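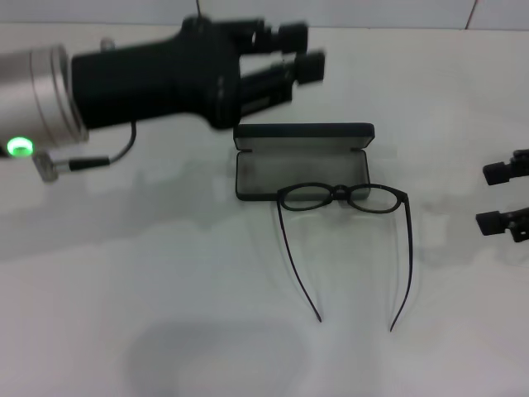

Helju Sepp looks after the two-arm cell at Tukent, and she starts every morning at the left wrist. "First I check the cable," she says. "It must make a soft curve to the gripper. If it is pulled straight, the connector will suffer."

She came to the cell in November, when the finger pads were already old. The thin temples of eyeglasses slipped out of them often. "We blamed the program for a long time," she tells me. "Then I cleaned the pads with alcohol, and the slipping became much less."

Now she cleans them after every 200 cycles and writes the number in a paper notebook. The last entry was 1,514. Khadija Sqalli, who writes the motion programs, reads the same notebook before she changes any speed.

I asked what is the most difficult part. "The fingers must be parallel," Sepp answers. "When one screw is a little loose, you don't see it with the eye. I close the gripper on a strip of paper and pull the paper slowly. I do it at both ends of the pad."

She keeps 2 spare sets of pads in a drawer, and a third is on order. The right arm will get the new ones first.

Contact | © Tukent | Back to top
128 shares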